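# Remote demos in the Skemcombe kitchen – FAQ

Quick answers for new operators. Last edit 21/08/2022, more when I get to it. – Danish Rajput

**Do I need to have done this before?**
No. If you can use the hand controllers you can drive. First 20 demos are practice, they don't go in the training set.

**Real robot or sim?**
Sim for now. Same controllers, same Clestine software, so what you learn carries over. You can't break anything.

**What's in the kitchen?**
Sink with a drainboard, marble counter, faucet on the left. Objects change with the task. Read the task card in Larnow first, then look, then move.
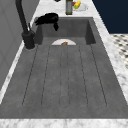

*Sink, plate in the basin, black cloth over the back rim.*

**Do I have to follow the task card exactly?**
Yes. If it says plate, move the plate. Don't tidy up other stuff becuase it's bugging you. Extra moves get learned too.

**How fast should I go?**
Steady. No long pauses mid-air – the policy picks them up and then it hesitates as well. If you need to think, hit pause, think, resume.

**Can I use both arms?**
If the card says so. Park the one you're not using off to the side, clear of the faucet.

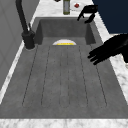

*Gripper near the far right corner of the sink, plate at the far end.*

**I dropped it / knocked it over. Now what?**
Small slip, recover and keep going. Recoveries are useful. Total mess – press discard and reset. Don't save it and hope.

**I can't see past the gripper.**
Switch view, or come in from the side. Everybody has this at first.

**How many demos do you need?**
Target is 2000 for the sink tasks. We have 1742 saved, 626 of them still need checking.

**Who checks them?**
Awan team. They watch each one thru and mark keep or drop. You can see your own drops in Larnow, with a note.

**Controller drifts?**
Put it down flat, recalibrate, restart the demo. Still drifting, swap it and tell me which one.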